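From: the Flulemthorpe Paper and Card list
Subject: Re: [flulemthorpe-cards] Sleeves sticking together in older albums
Date: September 2024

An earlier message to the list said:

> I have 11 of the small postcard albums with the sewn covers, all bought
> at the same time, and the pockets have started to cling. When I try to
> slide a card in, the two sides of the sleeve won't separate and I end up
> bending a corner. A couple of the pages have also gone cloudy. Is there
> any way to loosen them up, or do I need to move everything? I have 448
> cards in these and would rather not do it all over again if I can avoid
> it. Also, does anybody know whether the Gistov refill pages fit the
> older covers?

I went through the same thing in March with my railroad station cards, so I can tell you what I did.

First, find out what the pockets are made of, if you still have the wrapper or the insert sheet. Mine had no insert, so I went by smell. If you open the album and get a strong shower curtain smell, assume it is vinyl and move the cards. I would not spend time trying to rescue vinyl pages. The cloudiness on yours may be nothing more than surface wear, but I would take out one card from a cloudy page and look at it under a good lamp. If the picture side has a shiny patch or a faint tacky feel, get the rest out soon.

If the pages have no smell and the cards come out clean, the clinging is most likely static and pressure. Mine had been packed flat in a box, 2 stacks deep, with a heavy dictionary on top. That was my own doing. I stood the albums upright on a shelf with a little room between them and left them alone for a few weeks. After that most of the pockets opened by themselves when I flexed the page.

For the ones that still would not open, I used a strip of plain card stock a bit narrower than the pocket, with the two front corners rounded off with scissors. Slide the strip in first, all the way to the bottom, then lay the postcard on top of it and push the two down together. Hold the card down with a finger through the plastic and pull the strip back out. It goes quickly once you have the feel for it. Don't blow into the pockets. I used to do this and it puts moisture in there with the card.

Work on a hard, smooth surface. I tried it on the dining table with the cloth on and the cover kept sliding around and bunching the cloth up. A bare countertop is much better. Open the album flat, turn it so the pocket openings face you, and do all the pages on one side before you turn the album around for the other.

On the covers — check the stitching while you have everything out. On my set the thread had let go at one corner on three of the albums, and the cover was beginning to come apart into its two layers. I put a little wheat paste between the layers, put waxed paper on both sides, and clamped it overnight between two boards. I did not try to resew it. The needle holes are close together and I was afraid of tearing a line right through.

The Gistov refills do not fit the older covers. They are taller by the width of a pencil and stick out at the top, and the edge gets chewed up as soon as you put the album on a shelf. Strickland makes a page in the shorter size. It has two pockets per page and the plastic is stiffer, so you will get fewer pages in before the cover starts to gape. The last time I ordered, they came in a carton of 1000, which is far more than I could use. I split the carton with two other people in the Clemholm club and still have plenty. If anybody here wants a small bundle to try, write to me off the list and I will mail them for the postage.

As for moving everything at once, I would do one album and wait a month. If the cards in that one look fine, then decide about the others. Keep a slip of paper in each pocket you empty with the number of the card that was in it. I skipped that step with my first album and had to work out the order again from an old list, and the list had mistakes in it.

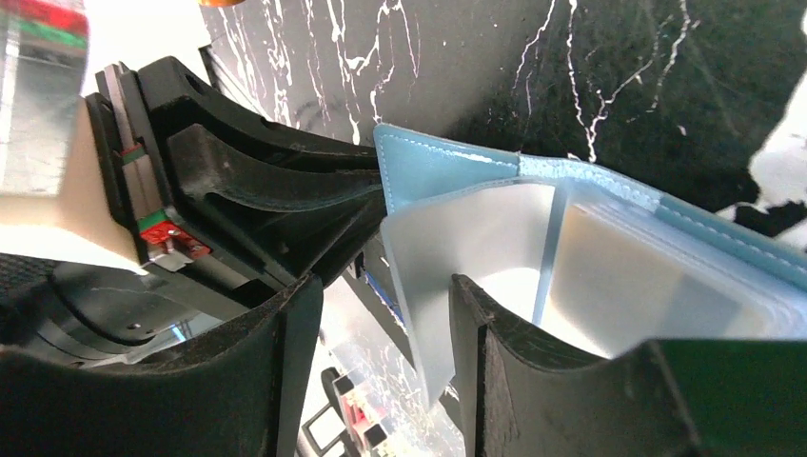

One more thing about the labels. If you have paper labels on the outside of the pockets, take them off before you start bending the pages. The glue creeps out from under the edge and the next page picks it up. A soft white eraser will lift what is left.

To unsubscribe, send a blank message to the list address with "leave" in the subject line.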